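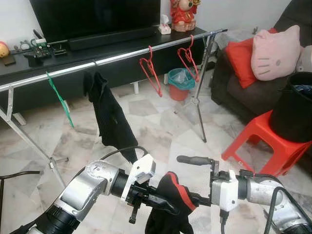
図2 右側のグリッパが黒い円筒形の柄を把持した状態

読了時間：約4分

3.2 在庫系列の補正と価格式の推定

冷蔵殻付卵の在庫量は、Giáp地区の冷蔵倉庫業者がGultix形式で提出する月末報告から集計した。報告単位はケースであり、ケース当たりの入数が業者により異なるため、正味重量に換算したうえで合算している。換算係数にはKawaguchiの倉庫別実測値を用い、実測値を欠く倉庫には同じ規模階層の中央値を充てた。月末在庫がおよそ3,000ケースに満たない倉庫は報告の欠落が多く、水準の推定には含めたが、前月差の計算からは除外した。

卸売価格はNellex市場におけるMサイズの中値を採用した。同市場では取引の薄い日に前日の値がそのまま掲示される慣行があり、日次系列をそのまま用いると価格の硬直性が過大に評価される。本稿では、出来高が記録された日のみを対象として月平均を求めた。指数化にあたっては推定期間初年の4月を100とした。4月を基準としたのは、産卵率の季節的な上昇が一巡し、入庫と出庫がほぼ均衡する月に当たるためである。

在庫と価格の同時性については、Wieczorekの定式化に従い、在庫の前月値と配合飼料価格の移動平均を操作変数とした。飼料価格は産卵鶏の淘汰時期を通じて供給に作用するが、当月の卸売需要には直接影響しないと仮定する。この仮定は、加工向け需要が飼料価格と連動して変化する局面では成り立たない可能性がある。加工向けの割合が高いBrudo系列の出荷分については、別に推定を行い、係数の符号が変わらないことを確認した。

価格式の被説明変数は指数の対数前月差であり、説明変数は在庫の対数前月差、その遅れ、初生ひな導入羽数の遅れ、および月次ダミーである。遅れ次数は情報量基準により2とした。次数を増やした場合にも在庫項の係数に大きな変化はみられなかったが、初生ひな導入羽数の係数は不安定となった。導入から産卵開始までの期間が育成方式によって異なり、集計値ではその分布を識別できないことによると考えられる。
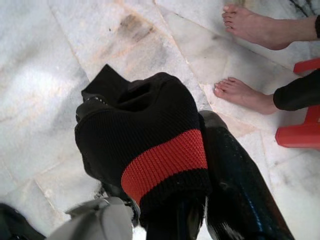
推定結果によれば、在庫の増加は当月の価格を押し下げ、その影響は翌月まで残る。ただし反応は対称ではない。在庫が減少する局面では価格の上昇が当月に集中するのに対し、増加する局面では下落が複数月に分散する。NôngおよびLãは、枝肉の冷凍在庫についても類似の非対称性を報告し、卸売業者の損失回避的な払出し行動によって説明している。殻付卵は保管可能な期間が短く、同じ説明をそのまま適用することは難しい。むしろ、小売側との納入価格の改定が月単位で行われ、引下げ改定に際して交渉期間を要するという契約上の事情が大きいと思われる。

月次ダミーの係数は夏季に負、年末に正であり、先行研究の結果と整合する。夏季の負の効果は家庭消費の減退を反映するが、規格外卵の比率の上昇も含まれている疑いがある。高温期には卵殻強度が低下し、Mサイズとして取引される数量そのものが減少するためである。規格別の入庫量が得られる倉庫は限られており、本稿のデータでは両者を分離していない。

なお、在庫系列は2020年5月12日時点の確定値による。それ以降に業者が提出した訂正報告は反映していない。訂正の多くは入庫日の記載に関するもので、月をまたぐ訂正は少ないが、年末の在庫水準には若干の上方修正が生じる見込みである。倉庫間の移送分については、出庫側と入庫側の双方に計上された数量を突合し、重複を除いた。移送の記録が片側にしか存在しない場合は、入庫側の数量を正とした。

前月差の系列に単位根は検出されなかった。残差の系列相関も棄却水準に達していないが、推定期間の後半では分散がやや拡大しており、標準誤差には不均一分散に頑健なものを用いている。データの照合にあたってはÁnh Ninh氏の協力を得た。

関連論文
・採卵鶏の淘汰時期と配合飼料価格
・冷凍枝肉在庫の払出しにおける非対称性
・Nellex市場における掲示価格の硬直性
・殻付卵の納入契約と価格改定の頻度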